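Home Docs Layouts Labels Changelog Contact

# Torngate Countertop Items

Data card and README for the Torngate set: photographs and item records of everyday tableware and pantry goods on a kitchen countertop. Maintained by Cempaka Rahman.

## Summary

Torngate is a collection of 1091 countertop layouts. Each layout has one still photograph and one record listing the items on the work surface, their category, and how they relate to each other (in front of, behind, resting on, inside). The subject is small domestic clutter of the kind found between a meal and the washing up: plates, forks, spoons, mugs, glasses, jars, bottles, cans.

The set was put together as a companion to Pelupessy, which covers drawers and closed cabinets. Pelupessy records use the same category names, so the two can be loaded together. Willell, the older shelf set, uses a different category list and needs the mapping table in `docs/willell_map.csv`.

## Contents

```
torngate/
 README.md
 layouts/ one folder per layout
 labels/ one JSON record per layout
 docs/
 categories.md
 relations.md
 willell_map.csv
 splits/
 train.txt
 check.txt
 held.txt
```

Folder names in `layouts/` match file names in `labels/`. Numbering is not continuous. Layouts dropped during review keep their number, and the number is not reused.

## Splits

| split | layouts |
|-------|---------|
| train | 847 |
| check | 125 |
| held | 119 |

Splits were drawn by kitchen session, so all layouts from one session fall in the same split. Do not reshuffle by layout. Neighboring layouts in a session often differ by a single moved item, and a random split puts near-duplicates on both sides.

## Item categories

There are 40 categories. The full list with notes is in `docs/categories.md`. The ones that cause the most label questions are covered below.

**plate** Any flat or shallow round dish for serving food. Rim decoration is recorded in the `trim` field as free text. Saucers have their own category.

**bowl** Depth at least a third of the width. Anything shallower is a plate.

**fork, spoon, knife** One record per piece. Handle color is recorded separately from the color of the head. A spoon with a metal bowl and a white handle has `color: silver` and `handle_color: white`. Patterned handles get `pattern: yes` and a short note. Do not try to name the pattern.

**mug** Has a handle. The direction of the handle is recorded as seen by the camera: left, right, toward, away, or hidden.

**glass** Drinking glass with no handle. Fill state is `empty`, `part`, `full` or `unclear`. Use `unclear` freely. Clear glass against a white wall is hard to read.

**pitcher** Large pouring container, with or without a lid. Lid color is recorded when a lid is on.

**jar** Wide-mouthed container with a screw or press lid. Spice jars are jars, even the narrow ones.

**bottle** Narrow neck. Glass and plastic share one category and are separated by the `material` field. If the material cannot be told from the photograph, leave the field blank.

**can** Metal food can, opened or unopened. Cans with a fitted lid are still cans. Earlier drafts had a `lidded_can` category. It was merged in January and old records were rewritten.

**unknown** Used for anything too hidden to name. Color may be filled in; category may not be guessed. An item showing only a corner of red and white behind something else is `unknown`, with `color: red, white`.

## Relations

Relations are stored as triples of item, relation, item. There are five relation names.

- `on`: the first item is supported by the second
- `in`: the first item is inside the second
- `behind`: farther from the camera and at least partly overlapped
- `left_of`: from the camera's point of view, gap smaller than one plate width
- `touching`: contact without support

Everything standing directly on the countertop gets `on: surface` and no further support triple. A fork lying half on a plate and half on the wood gets two `on` triples, one for each.

Order along the wall is stored in a separate list, `back_row`, running left to right. It was added after the first round of labeling, when it became clear that most sessions kept their jars and bottles lined up against the wall while the tableware moved about in front. The row rarely changes inside a session, and storing it once per layout saves a long chain of `left_of` triples. Items standing forward of the row are left out of it, even when they look close. A mug placed in front of the row is a common case.

## Surfaces and light

Most sessions use a wood countertop with a white wall behind it. The joints between the wood strips are visible in most photographs and make a usable straight reference for checking angles. Cabinet fronts below the counter are sometimes in view. They are not labeled in Torngate. Use Pelupessy for those.

No lamps were added and the blinds were left as they were. On clear mornings the sun reaches the counter and washes out part of the wood. Layouts with a hard-edged patch of sun have `sun_patch: yes`. An item inside the patch keeps its true color in the record if the color can be confirmed from another layout in the same session; otherwise the field is blank.

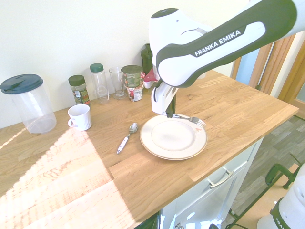

Glossy surfaces are the other known source of trouble. Reflections in cabinet doors have been labeled as items by mistake in a few records. The ones found so far are fixed. Report new ones with the layout number and the item ID.

## Record format

One JSON file per layout. A shortened record:

```
{
 "session": "k07",
 "surface": "wood",
 "sun_patch": "no",
 "items": [
 {"id": "a", "category": "plate", "color": "cream",
 "trim": "thin brown band"},
 {"id": "b", "category": "spoon", "color": "silver",
 "handle_color": "white", "pattern": "yes"},
 {"id": "c", "category": "jar", "lid_color": "green"}
 ],
 "relations": [
 ["a", "on", "surface"],
 ["b", "on", "surface"],
 ["b", "left_of", "a"]
 ],
 "back_row": ["c"]
}
```

Item IDs are local to the layout. The same mug in two layouts may be `c` in one and `f` in the other. Use the optional `same_as` field to follow an item across a session. It is filled in for the check and held splits only.

## Labeling procedure

Each layout was labeled by one person and reviewed by a second. Disagreements on category went to Cempaka Rahman. Disagreements on relations were settled by dropping the triple. As a result the relation lists are incomplete, and a missing triple should not be read as a negative.

Printed text on jars and cans was not transcribed. Label colors are recorded where they can be seen.

## Known issues

- `left_of` is applied unevenly in crowded layouts.
- Small marks on plates (sauce, scratches, part of the glaze) have no field. Some labelers put them in `note`, most ignored them.
- Teal lids are split between `green` and `blue`. Merge the two before using lid color for anything.
- Dark green bottles at the back of the row are sometimes recorded as `black`.
- `handle: hidden` was used for mugs turned fully away in the first sessions. It should be `away`.

## Loading

The Trodeck reader handles Torngate and Pelupessy without changes. Point it at the top folder and pass the split name. It skips records with an empty `items` list and prints their numbers. For Willell, pass the mapping table as the third argument.

Without Trodeck, any JSON parser will do. Files are UTF-8 with Unix line endings.

## Changes

- 1.2: `back_row` added to all records. `lidded_can` merged into `can`.
- 1.1: sun patch flag added. Mug handle direction checked for the held split.
- 1.0: first release.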